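Out and About: An Afternoon at the Waltard Open House

Posted in: Member News, Field Trips

So I finally made it over to Waltard in March for their robotics open house, and I have to tell you, I had a blast. I'd been meaning to go for ages. My sister-in-law bailed at the last minute (her loss!) so I went by myself, got a visitor sticker and a very small coffee, and wandered in behind a group of high school kids who already knew way more than I did.

They'd set up two rooms. The first was the noisy one, with folks from Negri showing off a conveyor sorter, and it was so packed I could only see it by standing on my toes. The second room was where I spent most of my time. That's Halina Kołodziej's corner of the place. She runs a project called Rila, and what Rila does is practice robot chores in simulation before anyone lets a real arm near a real table.

I'll admit I expected something that looked like an old video game. Nope! Halina had it up on a big screen, and the wood grain on the table was so shiny and swirly that the man next to me asked where she bought it. She was very nice about it. The job on screen was cups: get the gripper over one, close on it, pick it up. Easy for me, I do it every morning half asleep, but she talked for a good 40 minutes about everything that goes into it and I could have listened to more. How far apart to hold the fingertips. How fast to come down. What to do when there's a second cup standing close by that looks just the same.

One of the kids wanted to know about the pink Java book lying on the table, and whether the robot was supposed to read it. (Big laugh.) Halina said she likes having other stuff on the table besides the cups, so the arm has to deal with a bit of clutter like the rest of us. 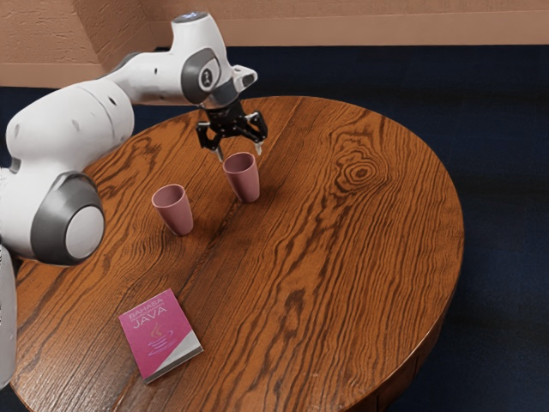

Trying It Myself

After the talk, three of us got a turn at the controls. You steer the arm with a little handheld puck, and it is so much touchier than it looks. On my first go I knocked a cup clean over. Second go, same cup. A girl of maybe fifteen went after me and got it up in the air on her first try, and her whole group cheered, and yes, I cheered too.

What I liked best is that a mess costs nothing. Halina hits one key and everything is back where it started, cups upright, ready for the next person. I could use one of those in my kitchen.

If You Want to Go

They're planning another open house in the fall, and Halina is hoping to have the Elilum hand controllers working by then, so you'd get to feel a bit of a squeeze when the gripper closes. Admission is free. Park in the back lot (the front one fills up fast) and get to the second room early if you want a seat. I'm going again, so holler if you'd like to carpool!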